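FLORNHOLM LAB TEACHES TWO-ARMED ROBOT TO PUT THE CUCUMBER IN THE BOWL, MOST OF THE TIME

Floluvent method learns from 328 demonstrations and a good deal of plastic produce

FLORNHOLM, October – Batwood, the robotics research company, today released results for Floluvent, a training method that helps two-armed robots decide which of their cameras to believe. The release includes the training code, the full set of demonstrations and every failed trial, of which there is no shortage.

A robot tidying a table usually has several views of its work. A fixed camera takes in both arms and the whole spread of groceries. A camera on the wrist gets much closer and, for its trouble, often sees two gripper fingers and an expanse of countertop. Most training methods give all of these views an equal vote at every moment. Floluvent learns when to stop listening to one of them.

The method was tested on Sastry, Batwood's set of table tasks using artificial fruit and vegetables. Human operators steered the arms through 328 demonstrations, and the trained robot was then left to get on with it for 164 trials. It finished the task in 30 more of those trials than the same robot trained with all views weighted equally. Batwood considers this a solid result and has asked its own staff to stop calling it a revolution in salad. 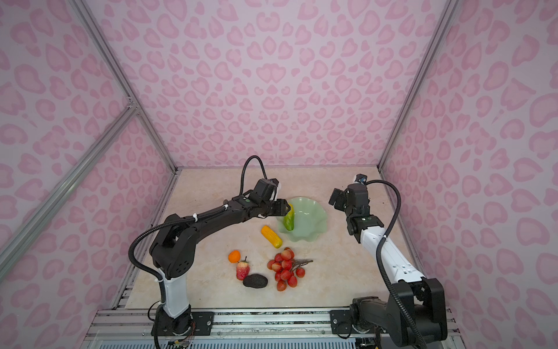
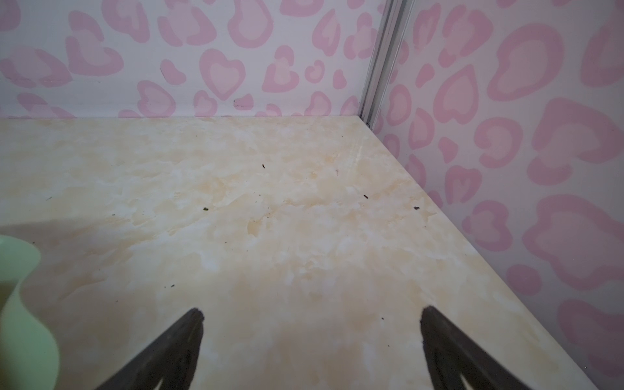 A fixed view and a wrist view of a Sastry session, with the ruffled mint-green bowl a good deal easier to recognize in the first.

How it works

Floluvent adds a small scoring step ahead of the part of the system that chooses the next movement. For each camera, the step estimates how useful the current view is likely to be for the next stretch of motion. Low-scoring views are turned down but never switched off, as a camera with nothing to say can become the only one that matters a moment later.

The scores are learned from the demonstrations themselves. No one has to sit and label good views and bad ones, a job the team tried early on and remembers without fondness.

What went less well

Most of the remaining failures came when one arm had to hold an item steady while the other waited its turn. The waiting arm was inclined to help. Small, round items also caused more than their share of trouble, and the tangerine has been the subject of several meetings.

The results cover one workspace and one pair of arms. Batwood makes no claim about real fruit, which bruises, or real kitchens, which have people in them. Tests with a second wall covering are planned, to check that the robot has not simply grown attached to pink leopard spots.

Availability

The Floluvent code and the Sastry demonstrations are free for research use. The download contains 3000 short clips from the fixed and wrist cameras, along with the view scores for each one – including the scores that were plainly wrong.

About Batwood

Batwood develops training methods for robot arms at its laboratory in Flornholm. Requests for interviews and lab visits can be sent to the Batwood press office. Visitors are asked not to bring lunch into the test area, where it may be mistaken for equipment.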